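Mumovbridge Toy Library - Sorting and Stacking Toys
Monthly safety check, with comments
Month: April
Checked by: Shalini Shukla
Where: the back table at Kurkbridge hall, Monday, before opening

Before you start

Hello again, and thank you for picking up the clipboard. I have kept this sheet in the same order as last month so that anybody comparing the two can lay them side by side. Each line has a result (OK, WATCH or REMOVE) and then my comments, which I know run on a bit, but I would sooner write too much than have somebody puzzling over a single tick in six months' time. If you disagree with anything I've put, please write underneath and leave my line readable.

You will need a good lamp, a damp cloth, a dry cloth, the small parts tester from the top drawer and a soft brush for the sockets. Wash your hands first and take off any rings, as they do mark the paint.

Section 1 - The room and the table

1.1 Table steady, no rocking
OK. I leaned on all the corners. The one nearest the radiator used to dip and it has been much better with the new foot on it.

1.2 Lighting good enough to see chips and cracks
OK. Do bring the lamp in close, though. By the ceiling light alone I missed a scratch on a shape in the Boonchu bag, and only found it when I was packing away.

1.3 Floor round the table clear
OK. Two crates moved back under the window. They had wandered, as they do.

1.4 Cleaning things out of reach of little ones
OK. High shelf, lid on.

Section 2 - Shape sorters with upright pieces (shelf number 21)

These are the ones with a base block and shapes that stand in their own sockets. They are very well loved and go out nearly every week, so they get a section to themselves. Please look at each piece in your hand as well as standing in the base, as the lower ends take most of the knocks.

2.1 All pieces present and matched to the card
OK. The card for the green-base set asks for 5 and they are all accounted for: the green curved one, the red cylinder, the yellow pentagon, the blue hexagon and the brown rectangular one. Families do sometimes send back a piece from another set by mistake, so please match by shape first and colour second. We have two different blues in the cupboard and they are very easy to muddle when you are tired.

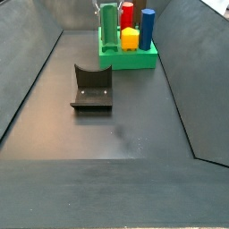
Item 2.1: green-base set with its shapes standing in the block.

2.2 Pieces sit properly in their sockets
OK. I tried every shape in turn and each went in and came out again without force. What we are after is a piece that stands up by itself and lifts out with a child's grip. If you have to twist or tug, write it down, even if it comes free in the end. A tight socket is how fingers get pinched and how bases get thrown across sitting rooms (my own nephew, I'm sorry to say).

2.3 Edges and corners
WATCH. Nothing sharp anywhere, and I ran a cloth round every edge to see whether it would snag. My one comment is on the yellow pentagon, which comes to a point at the top. It passes, and it has always passed, but it is shorter than its neighbours and tends to be the one that gets stepped on. Please feel that point with your thumb every month and compare it with what I've written here: smooth, slightly rounded, no roughness.

2.4 The curved piece
OK. The green one has a hollow front, like a length of guttering, and it widens out into a foot at the bottom. Crumbs like to collect in the curve. I wiped it down from top to bottom and then looked along it under the lamp for hairline cracks, particularly where the upright part meets the foot. None found.

2.5 Paint and colour
OK. No flaking. I rubbed each piece with the damp cloth, pressing fairly hard, and looked at the cloth afterwards. No colour came off. If you ever do see colour on the cloth, the whole set comes out of use that same day, please, and not just the one piece.

2.6 Sockets clean right to the bottom
OK after cleaning. I had a raisin out of one of the other bases on this shelf. The soft brush gets into the corners nicely, and then turn the base over and give it a few taps on a folded towel. Please don't rinse the bases under the tap. Water sits in the sockets and we had one go musty over the Christmas break.

2.7 Small parts tester
OK. None of the pieces went into the cylinder in any direction. Do try them end on as well as sideways. It feels silly with the taller ones, but it takes no time at all and the sheet asks for it.

Section 3 - Trays and storage

3.1 Trays free of dust and grit
WATCH. I am being fussy, I know. A few pale specks show up terribly on a dark tray, and while a bit of dust does no harm to anybody, grit will scratch paint if the pieces are rolled about in it. Wipe the floor of the tray before anything goes in, and run a fingertip wrapped in the cloth along the creases where the sides meet the bottom.

3.2 Tray sides sound, no splits
OK. Pay attention to the corners. That is where the old beige ones went, and once a split starts it will nip skin.

3.3 Bags and drawstrings
REMOVE (one bag). The Boonchu bag has a cord that has frayed and come loose at one end, making a loop that I didn't like the look of. The toys inside are fine and have gone into a lidded tub for the time being. Would somebody with a sewing machine have a look at the bag? A short fabric tab with a popper would be lovely and would do away with the cord altogether.

3.4 Labels readable
WATCH. The label on tub 354 has faded so badly that I had to work out what was in it by opening it up. New label written, but I ran out of the clear film to go over the top.

3.5 Nothing heavy stored above shoulder height
OK, though only just! Somebody had put the big Drirnum blocks on the upper shelf. They are back down at the bottom now. I do understand the temptation, with the lower shelves so full, but a box of those coming down would really hurt.

Section 4 - Stacking and threading toys

4.1 Stacking rings, post firmly fixed
OK. Held the base and wiggled the post on each set. No movement.

4.2 Threading laces, ends intact
WATCH. One lace has a tip beginning to split. It will do until next month if it is looked at each time it comes back in, and there is a spare in the drawer if it won't. Laces are to be measured against the strip taped to the table edge, and anything longer than the strip doesn't go out.

4.3 Beads whole, no chips
OK. All looked at under the lamp, and very pretty they were too. One had a sticky patch, now cleaned off.

4.4 Nesting cups
OK. The smallest cup is always the one that goes missing, and this month it was hiding inside a wellington in the dressing-up box. It has been washed and is back with its family.

Section 5 - Returns and records

5.1 Returned toys kept apart until checked
OK. Red crate for waiting, white crate for done. If in doubt, red.

5.2 Comments from families written in the book
OK. There was a very kind note with the shape sorter on loan card 444, saying that their little girl now insists on putting the shapes away herself before tea. The same family asked whether we might get another one like it. I've passed that on with a strong recommendation from me.

5.3 Anything marked REMOVE last month now dealt with
OK. The cracked tambourine has gone and the pull-along duck has its new string, short and knotted as agreed.

To do before the next check

Boonchu bag - new fastening, then check again before it goes back into use.
Tub 354 - clear film over the label.
Threading lace with the splitting tip - look at it on every return.
Yellow pentagon - thumb check on the point, and note any change.
Dry cloths - we are down to the last few and they are more tea towel than cloth. If you are having a turn-out at home, clean cotton is always welcome.

Further comments

It took me most of the morning, with a pause for tea, and I would suggest that whoever does the next one sets aside the same and doesn't try to squeeze it in before the doors open. The shape sorters alone deserve an unhurried half hour. I have left the tester back in the top drawer and the lamp unplugged, with its flex wound up.

Do ring me if you can't make out my handwriting on the loan cards.

Signed: Shalini Shukla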